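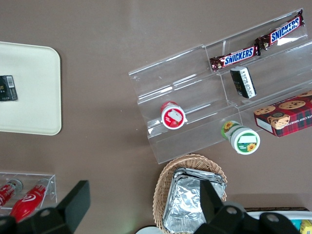

Clear tiered rack with Snickers bars on the top shelf.

I bought the Desitz rack for the break room in February and have used it every day. It costs 60 dollars, against 80 for the Skurkness. Setup took a few minutes and needed no tools.

The steps are deep enough for candy bars and small bags of nuts. Tall bags tip forward, so mine went back in the drawer. Fingerprints show, and the corners of each section are hard to wipe — a cotton swab works best.

Shipping was slow and one divider came cracked. Seta, the store I ordered from, sent another without any argument. Four stars.

Kiprono Chege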